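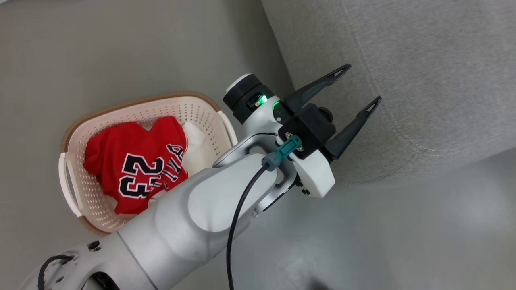

Man lerne an einem einzigen Nachmittag neben einem laufenden Arm mehr über Greifplanung als in einem halben Semester am Bildschirm, meinte Sorcha Baxter, als wir ihr den Entwurf für dieses Kapitel schickten, und wir sollten die Formeln doch bitte erst danach bringen. Wir haben uns daran gehalten. Die Formeln kommen in Abschnitt 9.3, und bis dahin geht es um einen Besuch.

Inhalt | Zurück | Kapitel 9 | Weiter | Glossar | Register

Kapitel 9
Greifen, was keine feste Form hat

9.1 Ein Tag der offenen Tür bei Zustano

Bisher haben wir in diesem Buch Quader, Zylinder und Kugeln gegriffen. Das war gut so, denn an starren Körpern lässt sich die Kinematik sauber entwickeln: Man kennt die Maße, man kennt den Schwerpunkt, und wenn der Greifer schließt, bleibt der Gegenstand, was er vorher war. Mit Textilien ist das alles anders. Ein Trikot in einem Wäschekorb hat keine Vorderseite, auf die man sich verlassen könnte. Es liegt zerknüllt, die Rückennummer steht quer, und was der Arm zu fassen bekommt, kann ein Ärmel sein, ein Saum oder drei Lagen Stoff auf einmal.

Wie reizvoll diese Aufgabe ist, haben wir im Juli bei Zustano erlebt. Die Werkstatt öffnet einmal im Jahr ihre Türen, und wir waren mit einem ganzen Kurs dort, 18 Studierende aus dem dritten Semester, von denen die meisten noch nie näher als ein paar Meter an einen Roboterarm herangekommen waren. Hertta Harju leitete die Vorführung und fing zum Glück gleich mit der Wäsche an! Keine Folien, kein Firmenfilm. Sie stellte sich neben den Arm und fragte in die Runde, wo man denn zupacken würde.

Die Antworten gingen weit auseinander, und genau deshalb geben wir sie hier wieder. Die einen wollten die höchste Falte nehmen, weil sie am leichtesten zu erreichen ist. Andere schlugen den Kragen vor, der sich beim späteren Falten als Bezugskante eignet (dazu mehr in 9.5). Riku Tsuji wollte wissen, was passiert, wenn im Korb mehrere Stücke liegen und der Greifer zwei davon zugleich erwischt. Das ist eine ausgezeichnete Frage, und sie beschäftigt uns durch das ganze Kapitel.

9.1.1 Was man beim Zusehen lernt

Drei Beobachtungen aus der Vorführung möchten wir festhalten, bevor wir sie in Begriffe fassen.

Erstens die Finger. Ein Zweifingergreifer mit langen, spitz zulaufenden Fingern kommt gut in enge Zwischenräume, etwa zwischen Stoff und Korbwand. Dafür ist die Fläche, mit der er hält, klein. Bei einem Holzklotz fällt das kaum ins Gewicht, bei einem glatten Sporttrikot sehr wohl.

Zweitens das Kabel. Es klingt nach einer Nebensache, aber Frau Harju hat ihm fast zehn Minuten gewidmet, und wir fanden jede davon spannend. Eine Leitung, die außen am Unterarm entlangläuft, braucht genügend Spiel, damit sich das Handgelenk drehen kann. Hat sie zu viel davon, bleibt der Bogen am Korbrand oder an einem Griff hängen. Wer eine Bahn plant, plant deshalb das Kabel mit. In den Modellen aus Kapitel 6 kam es gar nicht vor, und es lohnt sich, dort noch einmal nachzuschlagen.

Drittens die Umgebung. Ein Korb auf dem Boden verlangt vom Arm eine andere Haltung als ein Korb auf dem Tisch, und ein Polstermöbel in der Nähe ist zugleich Hindernis und mögliche Ablage. Der Planer muss wissen, welches von beiden gerade gilt. Morag Niven hat das in unserem Kurs später auf einen hübschen Satz gebracht: Das Sofa sei nur so lange ein Hindernis, bis man etwas darauf legen wolle.

9.1.2 Ein Versuch in acht Anläufen

Am Ende durften die Studierenden selbst Griffpunkte vorgeben. Rory Hepburn wählte die Mitte des Stoffhaufens, und zwar hartnäckig, acht Anläufe lang, jedes Mal mit einem anderen Winkel des Handgelenks. Seine Notizen haben wir fast unverändert in Tabelle 9.2 übernommen. Sie zeigen schön, wie stark das Ergebnis vom Anstellwinkel abhängt, auch wenn der Griffpunkt derselbe bleibt.

Bitte arbeiten Sie die Tabelle durch, bevor Sie zu Abschnitt 9.2 übergehen. Notieren Sie für jeden Anlauf, welche Größe geändert wurde und welche Sie selbst als nächste geändert hätten. Ein Handtuch und eine Wäscheklammer genügen, um die Griffe zu Hause nachzustellen, und wir empfehlen das sehr!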